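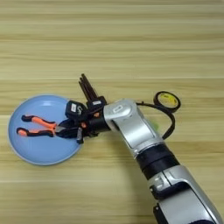

About Tavellow

Tavellow is a small school for people who would like to mend things and were never shown how. We teach hand tools, mostly, and the patience that goes with them. Our learners come to us at sixteen and at seventy, some because they have just moved into a first flat and the cupboard door has dropped, some because a parent has left them a box of tools and they would like to know what half of them are for. Everybody starts at the same wooden table, and everybody starts with pliers.

People do ask why pliers. It would be more usual to begin with a hammer, I suppose, or a screwdriver, and we did begin with screwdrivers in our first year. But a pair of pliers teaches you a great deal in one evening. You learn where to put your hand on the handles (further back than you think), how hard to squeeze, and when to stop squeezing, and by the end of it you have bent a piece of wire into a hook that will hold a coat. My own is still on the back of the workshop door — a rather ugly one, I'm afraid, and it has held my coat every winter since.

How we began

The school was started by Umesh Pant and me, Esben Ravn, in the back half of a former seed merchant's shop in Govden. Umesh had spent most of his working life repairing looms and sewing machines, and I had been a woodwork teacher who was forever being asked to fix the kettle. We put a card in the window offering an evening of simple repairs, and 9 people came, which was rather more than we had chairs for, so Umesh taught the whole thing standing up and has done so ever since. When the front half of the shop came free the following spring we took that too, knocked through, and gave ourselves a proper long room with windows on the street side and a sink that drains when it feels like it.

We have kept to two teachers. It does mean that the waiting list gets long in the autumn, and we are sorry about that, but we like to know everybody's name and what they are mending.

The plates

Visitors always notice the plates. Each place at our tables is laid, if that is the word, with a plate, and your tool rests on the plate whenever it isn't in your hand. Umesh brought the habit with him from his loom days, when a dropped screw could mean an hour on the floor with a torch. A plate with a bit of a rim keeps small parts where you left them, saves the table from scratches and grease, and tells your neighbour at a glance which tool is yours. Light blue is a good colour for the job. Black screws show up on it, and so do steel ones, and an orange handle you could find from the other side of the room!

We are fussy about handing tools over, too. Pick them up by the metal end and offer the handles to the other person, so that they can take hold properly. Small children learn this with scissors and then most of us forget it. You will hear Umesh say it quite often in your first few weeks, and after that you will probably hear yourself saying it at home.

What we teach

The beginners' course is called Besnard, after the old lane that runs behind the building, and covers gripping, cutting, bending, tightening and loosening. Each session lasts 45 minutes, followed by tea, and the tea tends to last longer than the session. After Besnard you may join the mending table, where you bring your own broken thing and we work through it together. We have had lamps, a music stand, a great many garden gates' worth of hinges and one birdcage. Anything that plugs into the wall is looked over by Umesh before it is opened.

There is no examination and we don't give certificates, although we have been known to give away a spare pair of pliers to somebody who has grown fond of them.

Borrowing tools

Past and present learners may borrow from the tool cupboard, which now holds 100 tools in good order and a drawer of others waiting their turn. Please wipe them before they come back, put a drop of oil on the pivot if it has gone stiff, and sign the book that hangs on the string. If something has broken, do bring it in all the same and tell us. We enjoy that sort of thing.

Coming to see us

You are very welcome to look in before you sign up. The door is open from four in the afternoon during term, and we close for the whole of August. Come in by the street side, mind the step, and ask for either of us — Umesh will be the one standing up.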